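Sandia Kitchen: Counter and Backsplash

Gallery by Rizal Raju

The kitchen at the Sandia house was finished in March. The owners cook most nights and wanted a counter they could leave set up for the day, with the things they use kept within reach. These are notes on the parts people ask about most.

Counter
White and gray marble, honed and sealed. Stesitz cut and set the slab in one visit. It gets resealed every 60 days for the first year. Lemon juice and vinegar should be wiped up right away.

Backsplash
Green and gray mosaic tile, run the full width of the back wall. The job took 600 sheets' worth of cutting and matching by Undemo, including the waste. The grout was left to cure for 3 days before anything went back against the wall.
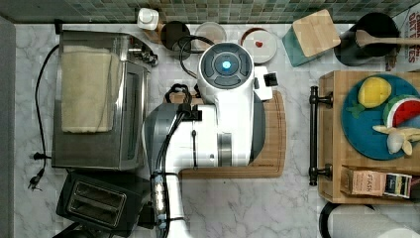
Toaster oven and toaster
Both stay on the left side, close to the outlet. The toaster oven is stainless steel and handles most of the weeknight baking. The two-slot toaster is black.

Cutting board
Light wood with a juice groove around the edge. It gets oiled once a month and dried standing up.

Serving tray
Wood, with black metal handles. It lives on the right side of the counter and goes out to the porch for breakfast.

Utensil crock
Black, kept at the back near the wooden box with the teal side. Wooden spoons go here and metal ones go in the drawer.

Next gallery: Chan pantry shelves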